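Notebook, December 2025
Pindholm feeding trial, second block. Entry by BH, for PD and AM.

Picked up where the April block stopped. Same troop of capuchins, same outdoor enclosure, new puzzle boxes. The question is still whether an animal that has watched another open a box goes for the same side of the lid, or whether it simply goes for the side that smells of food. The April data could not separate the two, as we baited only one side.

Change to method: both compartments are now baited, one with maize kernels and one with pellet. Lid tension is the same left and right. Jeanine checked each box with the spring balance before it went out and rejected 5 of the batch from Jansen for stiff hinges. They are on the shelf by the sink with tape on them. Please don't put them back in the crate.

Sessions are 15 minutes, timed from the keeper leaving the enclosure. I stop the clock if the dominant male sits on the box, which he did twice. Those two sessions are kept in the sheet but flagged, and are not in the count below.

Usable trials so far: 86. Same-side choice is higher than I would expect from chance among the juveniles and looks flat among the adults. I have not run the model yet and don't want the figure quoted. Pieter thinks the juvenile effect is mostly position: they sit beside the demonstrator, so they end up on that side of the box anyway. Fair objection. Seating position can be coded from the existing video, and Alcides has begun on it.

Coding notes, to keep us consistent:
Touch means hand on lid, not on the box body.
A sniff without contact is scored as an approach.
If two animals arrive together, score the one that touches first and write the other in the remarks column.
Threat faces: score only with teeth visible. The April sheet mixes these with yawns and will have to be redone — my fault.

The old female, Humus, has stopped taking part. She approaches, looks, and goes back to the ledge. Weight is steady and she eats normally at the evening feed. Vet informed. I have left her in the troop list as a non-participant; whether she is bored or has worked out that she gets fed later regardless, I can't say from this.

Skandix logger: clock drifts against the video. Resync at the start of every session. The card fills at 2,000 events and then overwrites without warning, so empty it at midday.

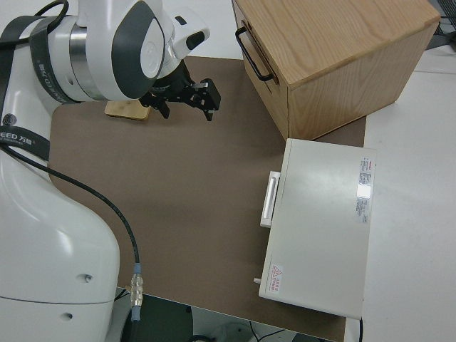
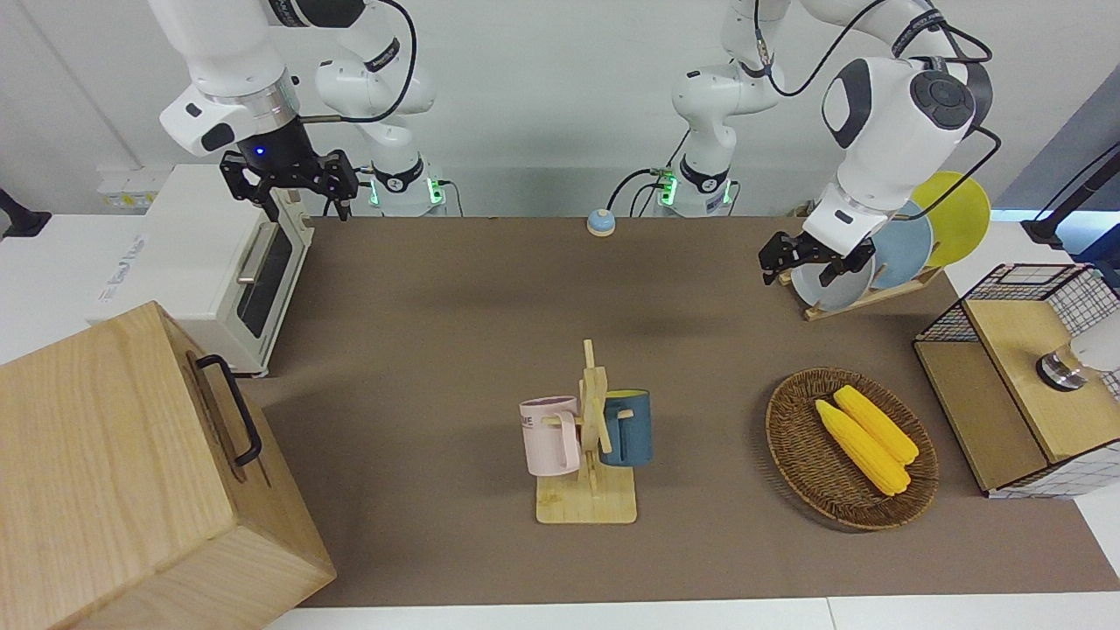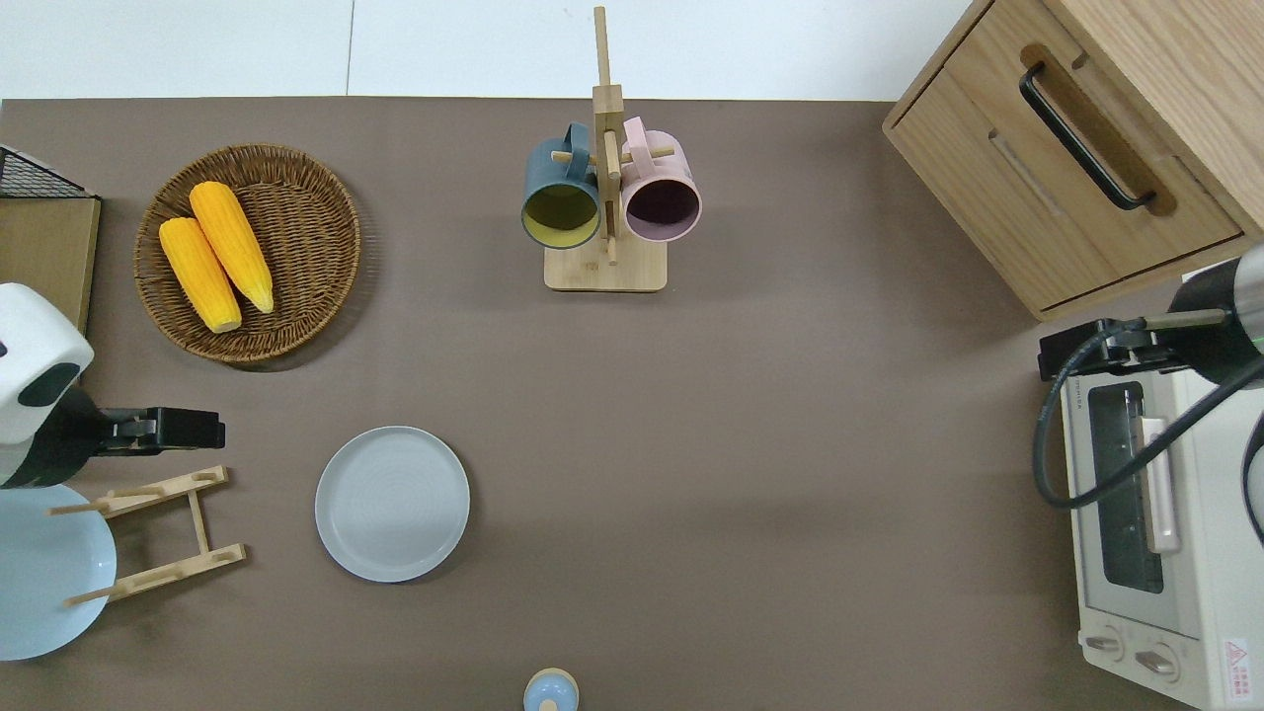 Primate Learning Group, Department of Animal Behaviour

To do before the next block:
Swap left and right baiting for half the boxes. Bram M. has the randomised list.
Second coder on a subset of the videos, blind to the demonstrator's side.
Ask the keepers whether the enclosure can be hosed after the session instead of before it. Wet lids slip, and the smaller juveniles give up early.
Order hinges, not from the same batch.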